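Lists > gripper-users > Archive > Thread

Prev by thread | Next by thread | Index | Search

Subject: Re: Grilton hand-held gripper – worth it for a small lab?
From: Erzsébet Fekete
Date: 2018-02-20

Cristóbal Benítez wrote:
> We are looking at the Grilton hand-held kit for recording pick-and-place
> demonstrations. Bitar is offering it as a bundle: four units, one spare set
> of fingers per unit, the mount for the camera and a year of the Clernico
> upload service. The quote is 3,000 per unit before shipping.
>
> Three questions for anyone who has used one for longer than the trial
> period:
>
> 1. How do the fingers hold up?
> 2. Is the view from the camera good enough on pale work surfaces?
> 3. Do you need Clernico, or can you pull the files off locally?
>
> We would be handling mostly light packaging: lids, trays, small cartons.
> The other candidate is the Brundetti, which costs more and has metal jaws.

Cristóbal,

We have had two of the Grilton units on loan since the fall and bought one of them outright. Answers in your order, then a few things you did not ask.

1. Fingers. The stock fingers are hard plastic with a flat beveled top face. The gripping faces are fine. The edges are not. Ours picked up nicks along the bevel and the lower edge of the inner face within the first 100 hours, mostly from closing against the table at a low angle. This has not changed the grip on anything thicker than a sheet of card. On thin lids it matters, and a chipped edge will ride over the rim. I would budget one replacement set per unit per year on top of the spare in the bundle. Swapping a pair takes a few minutes. Do not overtighten the screw – the recess cracks before the thread strips.

2. View. The fingers come up into the lower part of the view with the jaws open, and the space between them stays clear, so you can see the approach. The trouble is on white surfaces under weak light. Exposure drifts, the surface goes gray, and soft shadows run through the area where you want to find the part. The dark fingers lose most of their detail except on the top faces. Clear plastic is the worst case, as you would expect.
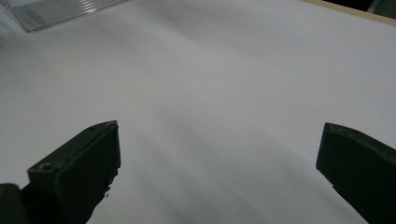 Grilton, jaws open over a white surface, clear ridged plastic at upper left.

At that distance the ridges still read as thin stripes, and our detector finds the part from those. Smooth clear lids are another matter. We missed 13 of them in one afternoon before we gave up on the white sheet and put down a mid-gray mat. If your customer insists on a white surface, fix the exposure by hand and add a lamp on each side. The automatic setting cannot be trusted with that much white in view.

3. Clernico. You do not need it. The unit writes to its own card and mounts as a drive over USB. What you lose is the clock alignment between units, which Clernico does on upload. With one unit this is irrelevant. With four running at once you will want either the service or a sync script of your own. Ours is a short Python file and I can send it off list. It assumes firmware from the current branch and will not read logs from older units.

Other points:

The trigger spring is stiff. Two of our operators asked to stop after an hour of steady work. Bitar will supply a lighter spring if you ask, but it is not on the price list.

Jaw width is logged at a lower rate than the video and has to be interpolated. The manual gives the two rates in different sections and does not mention this.

Calibration holds well if the camera mount is left alone. Take the mount off to clean it and you have to start over. The calibration card in the box is glossy and reflects; print your own on matte stock.

On the Brundetti: I had one for a short demo only. The metal jaws will outlast anything plastic. It is also noticeably heavier at the wrist, and the fingers cannot be swapped without sending the head back. For light packaging I would take the Grilton and spend the difference on fingers and lamps. For castings or anything with a burr I would go the other way.

I would also ask Bitar to split the bundle. They quoted us for the hardware without the Clernico year after two emails. Their current price sheet runs to the end of March, and I have not seen the next one.

If you can send me a couple of your lids I will run them on the gray mat and post the jaw logs to the list.

Erzsébet

Contact the list owner | Copyright remains with the individual posters | Back to top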